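I moved to Undusau last June and learned to cook for one person. A thread about salad, small kitchens and buying less. 1/

My first month I threw away more food than I ate. I bought like my mother buys, for five people, and I am one person with a small fridge. 2/

Cucumber and tomato are still what I buy most, every week, also in winter. 3/

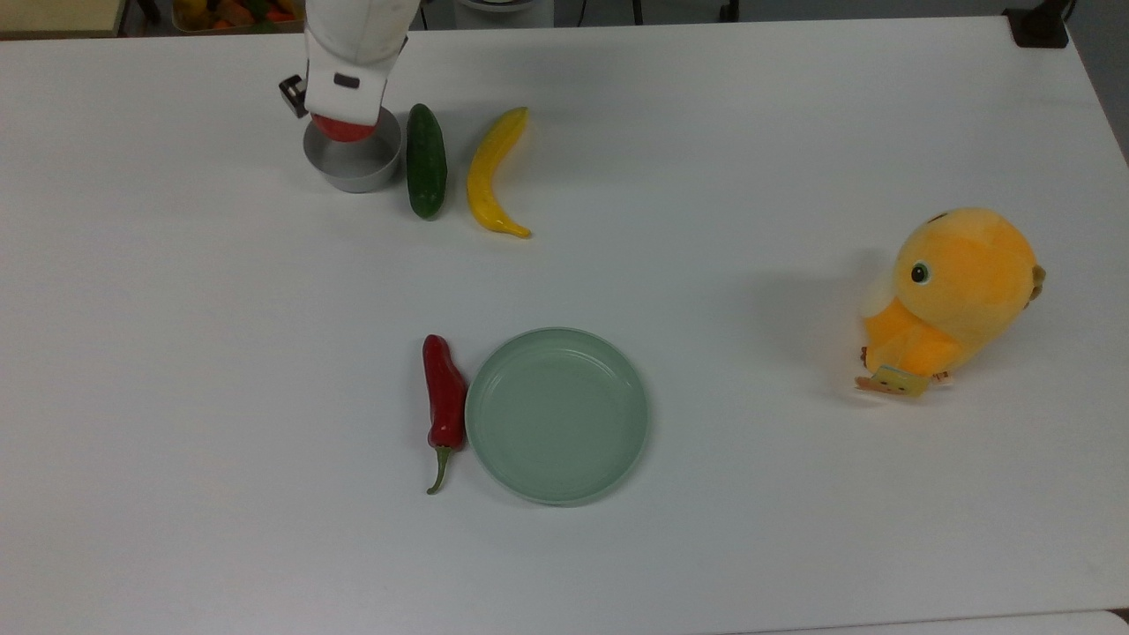
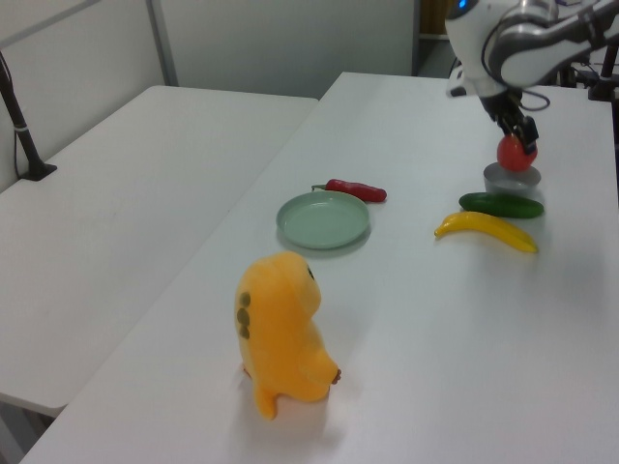
**Category: Food & Home**

4/ First thing I learned: do not wash everything on the day you buy it. I did this because it felt responsible. Wet cucumbers in a closed bag became soft in a few days. Now I wash only what I will cut.

5/ Tomatoes stay outside the fridge until they are ripe. If I have too many ripe ones, then they go in, and I take them out an hour before dinner. My neighbor from Pretel says never in the fridge. We have agreed to disagree, but she still gives me her tomatoes in summer.

6/ The salad itself is the one my grandmother made in Shi. Smash the cucumber with the flat side of the knife, tear it in pieces, add salt, wait 20 minutes, pour off the water. Then garlic, black vinegar, a little sugar, sesame oil.

7/ She never put tomato in it. I put it, and I know what she would say. The juice of the tomato mixes with the vinegar and you can eat the rest with rice – for me this is the best part of the dish.

8/ Please do not skip the salt and the waiting. I skipped it for a year and believed that I simply don't like my own cooking.

9/ About shopping. I write down what I have before I go, not what I want. It is a very boring list: half onion, three eggs, the end of the cabbage. Then I go to Belluvetti on the corner and I buy only what can finish these things.

10/ Belluvetti sells vegetables by the piece and that changed a lot for me. The big supermarket is cheaper per pound, but only if you eat the whole pound. I did not.

11/ I kept the receipts for 11 weeks to see if I was lying to myself. In the first week I spent 29 dollars on vegetables for one person. By the last weeks it was usually less than half of this, and the bin was lighter too.

12/ Someone asked about freezing. Cucumber no. Tomato yes, whole, in a bag, only for soup or sauce. Under warm water the skin comes off by itself. Ginger yes, and grate it frozen.

13/ Other question: do I peel the cucumber? If the skin is thin, no. If it is thick or tastes bitter, I peel it in stripes so that it looks a little nice. This is also from my grandmother.

14/ A correction to 6/: I wrote garlic but not how much. One clove for one big cucumber, chopped, not pressed. Two if you don't have to meet anybody.

15/ And for people without black vinegar: rice vinegar with a few drops of soy sauce is close enough. Balsamic is too sweet, I tried it two times to be fair.

16/ Next thread will be about cabbage, because one cabbage is a very long project for one person. If you have a recipe that uses the last quarter, please send it to me.

– Zeyu Yao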